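Home | Projects | Reports | Contact

Pendberg Repair Bench: progress report, March
Reading time: 2 minutes

We said we would have the soldering corner running by now. It is, more or less. Of the 19 people who signed up, 15 have done the first session, and I would not read too much into that until we see who returns for the second.

The money went mostly on irons. Harkano recommended the orange ones with the finned block between handle and tube, and Gareth Bellamy is pleased with them. I am less sure. The fins and the punched metal sleeve are meant to keep heat away from the hand, but a 90-minute session is a long time and we have only run two.
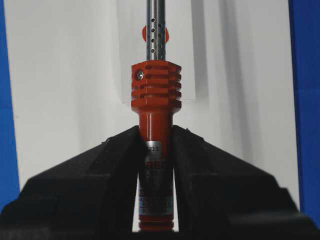
Still to do

Stands. The ones from Pasik are too light and I want them replaced before we take more bookings. Fume extraction is also behind — the quote came in higher than planned and I have asked for another. I can't promise a date for either.

Comments

T. Quintanilla: Are the spare tips in the budget or extra?

G. Bellamy: Extra. The sleeves are fine, by the way, give them a chance.

T. Quintanilla: Then please send me the tip costs before April.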